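Lumum Arrears
Loan monitoring module for commercial lenders
Supplied by Lomard

Lumum Arrears reads the daily balance file from a core lending system and sorts each business loan by days past due, covenant status and collateral coverage. It runs as a separate module and does not write back to the ledger. Credit staff work from a queue, and branch managers get a read-only view of their own borrowers.

The standard rule set contains 92 early warning tests. Each can be switched off, reweighted or limited to one loan type. A test result is stored with the input values used, so a grade change can be traced to the balance, payment or filing that caused it.

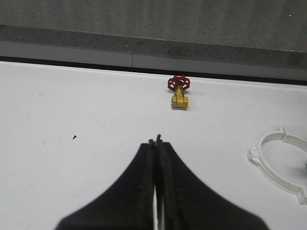
Grade changes take effect at the close of the daily run. A loan that fails 2 tests in the same run is moved to the watch list and assigned to a reviewer. Manual overrides require a reason code and a second sign-off. Overrides expire at quarter end unless renewed.

Input and output
Balance files: fixed-width or comma-separated, one record per facility
Report fields: 243, selectable by user role
History kept online: 26 quarters
Export: spreadsheet, delimited text, PDF
Hosting: lender's own servers or Lomard data center

Collateral register
Secured loans are linked to an asset record with a class, valuation date, valuation basis and haircut. Classes are set at installation and can be edited later by an administrator. 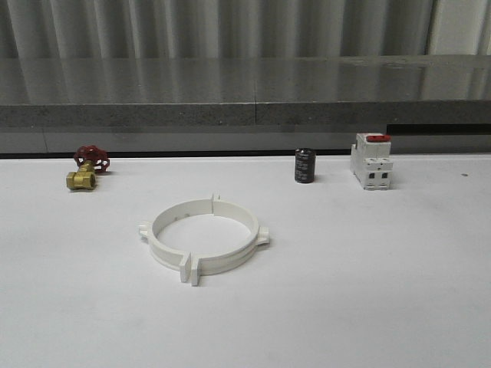
The register accepts pooled stock as well as single assets. For a borrower in plumbing or industrial supply, entering every unit is rarely practical, and the pool is valued from the borrower's monthly stock listing. Lines are grouped by item type, so a small brass gate valve with a red handwheel is carried under valves and takes that group's haircut, whatever its finish or size. Slow-moving lines can be given a lower advance rate. Stock listings older than the limit set by the lender are marked stale and drop out of the coverage ratio.

Installation
Parallel running against the existing arrears report is included. Najafi, a regional lender to wholesale businesses, ran both reports for one full quarter before retiring the old one. Idris Watkins manages installation and file mapping. Questions on rule weights and grade migration go to Ishbel Cowie.

Release notes
The current release is dated August 31, 2026. It corrects the rounding of accrued interest on restructured loans. The Kellia file adapter is scheduled for October.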